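A morning at the Prollano soap works

The open day at Prollano starts at nine, and by a quarter to there was already a queue down the side of the loading bay. I had expected a dozen people with an interest in moisturiser. It was more like a rail replacement service, only with better skin.

You are given a hairnet, a pair of blue overshoes and a sticker. The sticker says VISITOR in case the hairnet leaves any doubt. Then you are walked through a door into the smell, which is cucumber first and something like warm candle after that. It stays in your coat. Mine is on the balcony now.

The tour begins with the mixing room, where the face wash is made in steel vessels of 300 litres each. Our guide had clearly been told to say "gentle" as often as possible and got through it with great discipline. The oil and the water go in separately and are persuaded to get along by a paddle. A batch takes 16 hours from start to filling, most of it spent waiting for things to cool, and I came away with new respect for anyone who can watch a cream cool for a living.

Next door is Vaten, the filling line. It has its own name because the machine it replaced had one too, and people got used to it. It fills 3197 tubes in a shift and then a person looks at them. The tubes go by nose down like commuters. One came out with its label upside down and the whole group cheered, which I think hurt somebody's feelings.

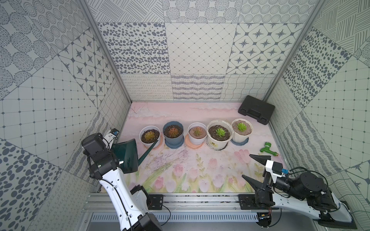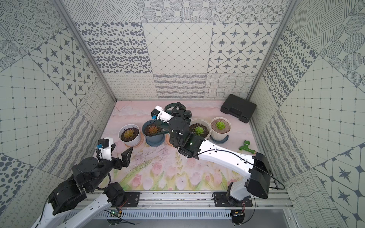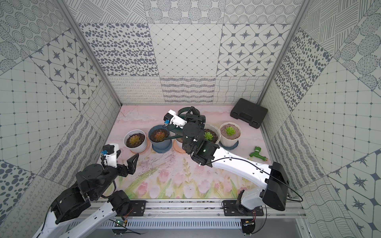

Coffee was in the canteen at half past ten, with a biscuit that tasted faintly of cucumber. That may have been my hands.

After the break came the testing corner, run with Chatzigeorgiou, who supply the olive extract and had brought a stall. You rub one cream on your left hand and another on your right, then say which feels richer. I said the left. They were the same cream -- a lesson about packaging, we were told, from people standing in front of a large amount of packaging.

The shop is at the end, naturally. The Jodberg night balm was reduced and I bought two, having learned nothing in the testing corner. The foam cleanser had sold out before our group got there, so go on the first tour if that's what you're after.

Parking is free but tight, and the bus stop is on the far side of the roundabout. Keep your overshoes off until you're indoors; the yard was damp and I saw one man go the full length of the ramp.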